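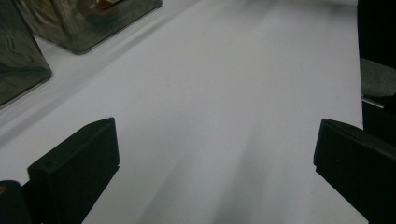 Separar utensílios com garra de mão: vale a pena gravar mais?

Fórum > Manipulação > Coleta de demonstrações
Tópico iniciado em quarta-feira, 22 de novembro de 2023

rebimboca_77
Abrindo o tópico porque no canal do Skosunance a conversa morreu. Temos 584 demonstrações de separar utensílios em cestos, todas com garra de mão, operador sentado, bancada branca. A proposta do Keegan Wong é chegar a 771 antes de treinar de novo. Eu sou contra. A política erra quase sempre no mesmo ponto, a aproximação do utensílio fino, e não vejo como mais do mesmo conserta isso.
Quem aí já passou por essa fase: a curva subiu com volume ou com variedade?

marlene.cinematica
Com variedade, mas depende do que vocês chamam de variedade. Trocar a ordem dos cestos conta pouco. Olha o que a câmera da garra enxerga durante boa parte do episódio: branco, sombra e um pedaço de cesto no canto. Se a rede aprende a se localizar pela sombra, vocês mudam a luminária e acabou.

rebimboca_77
É exatamente a minha implicância. A luz ficou igual na coleta toda.

kwong
Keegan aqui. Eu não propus "mais do mesmo". O plano das gravações novas previa mudar a posição dos cestos e alternar qual mão pega. Está na planilha, segunda aba.
E discordo da história da sombra. Testamos com a luz do teto desligada e a taxa caiu pouco.

rebimboca_77
Caiu pouco em quantas tentativas?

kwong
5.

rebimboca_77
Pois é.

tio_do_encoder
Cinco tentativas não dizem nada nem pra um lado nem pro outro, então parem de usar isso como argumento os dois.
Mudando um pouco: vocês gravam com as duas garras o tempo inteiro, mesmo quando só uma trabalha? Pergunto porque no Lavoie a gente fez assim e depois metade do conjunto era mão parada. O modelo ficou ótimo em ficar parado.

rebimboca_77
Gravamos as duas. Olha como fica visto de cima:
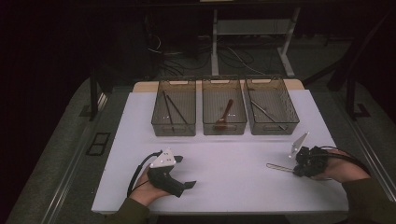
Três cestos ao fundo, utensílio metálico na garra direita.

marlene.cinematica
Então a esquerda fica ali sem segurar nada e o registro dela entra no treino com o mesmo peso?

kwong
Entra. Tem episódio em que ela trabalha. Filtrar na mão dá um trabalho enorme e a chance de jogar fora coisa boa é alta.

tio_do_encoder
Não precisa filtrar na mão. Corta por velocidade da garra e abertura dos dedos, depois assiste só ao que ficou na dúvida.

cabo_solto
Desculpa entrar no meio, mas o problema que eu vejo é outro. Esse metal é fino e comprido, a garra pega de um lado e a ponta sobra bastante. Com uma pessoa no controle, ela enxerga a ponta e compensa sem pensar. O robô com a câmera na pinça enxerga o quê? Vocês estão ensinando uma correção que depende de uma informação que ele talvez não tenha.

rebimboca_77
Sim! Escrevi isso em fevereiro e me disseram que a rede "ia inferir".

kwong
Eu disse que podia inferir. E infere com a colher de madeira, que é mais grossa e tem uma cabeça visível. Com o metal ainda não, concordo.

cabo_solto
Então grava separado só o metal. Pega torta, pega pelo meio, pega perto demais da ponta. Quem demonstra costuma repetir a pegada mais confortável e o conjunto vira uma coleção da mesma pegada.

dona_jacobiana
Trabalhei um tempo com coleta e assino embaixo. Operador cansado pega sempre igual. No Cukum a gente sorteava a pegada antes de cada episódio. Ficou mais lento e o pessoal reclamou muito, mas as falhas na aproximação diminuíram. Não sei se foi por causa do sorteio, mudamos a calibração na mesma semana.

tio_do_encoder
Obrigado por avisar da calibração, quase ninguém avisa.
Falando nisso, a placa com os pontos em cima da garra: vocês conferem perda de rastreio quando a mão inclina? Na garra direita da foto ela já está bem torta.

rebimboca_77
Conferimos depois, no processamento. Descartamos 127 episódios por buraco na trajetória, e eles não estão nos 584.

marlene.cinematica
E esses 127 são de quê? Se forem quase todos do utensílio fino, está aí uma parte da explicação. O caso difícil inclina mais a mão, perde a placa, vai pro lixo, e sobra só o fácil.

rebimboca_77
Não separei por objeto. Devia ter separado.

kwong
Eu separo hoje à noite. Se der concentrado no metal, eu retiro a proposta das gravações novas até a gente resolver o rastreio. Se não der, quero gravar.

cabo_solto
Justo. Eu ainda acho que a pegada é o maior problema.

zeca_clallport
Alguém tentou com os pauzinhos? No Clallport os nossos eram dois e o modelo pegava um, largava, pegava o mesmo de novo.

rebimboca_77
Temos, vão no cesto da esquerda. Ainda nem olhei os resultados deles, um desgosto por vez.

kwong
Contagem por objeto sobe na terceira aba da planilha. Quem quiser acesso me manda mensagem.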